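Clearing out the back bedroom, part two

I said in the last post that I would be painting by the end of July. I have bought one tin of paint and spent two evenings not opening it. The colour is called Kodum, from the Stivusik range, and on the card it looked like a brown that had been left near something pink.
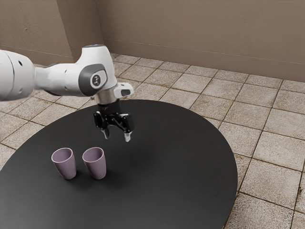
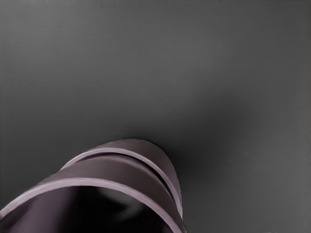
Choosing paint takes me far longer than putting it on. I went through 68 sample cards at the shop and brought 23 home, then taped them to the wall by the window and looked at them in the morning and again after tea. Most of the browns went green by evening. The greys went blue. What I was after was something close to the purple-brown on the cylinder in the second picture, with the paler lavender-pink kept for the picture rail, and a plain dark grey for the floorboards. My sister thinks that is too gloomy for a room facing north. She may be right, but she has magnolia in every room of her house and I don't take advice from her on this.

In-ho Joo came round to look at the damp patch under the sill. He reckons it is old and that the gutter repair sorted it, but he wants me to leave it another fortnight before I put anything over it. He also lent me his Clileo sander, as mine gave up halfway along the skirting.

The curtains are going back up for now. I have asked Kanagaratnam for a price on a blind but the window is an odd width and they want to measure it themselves - the earliest slot was eight in the morning, so I took it.

Still to do: fill the holes where the shelves were, find the other dust sheet, and get the wardrobe down the stairs.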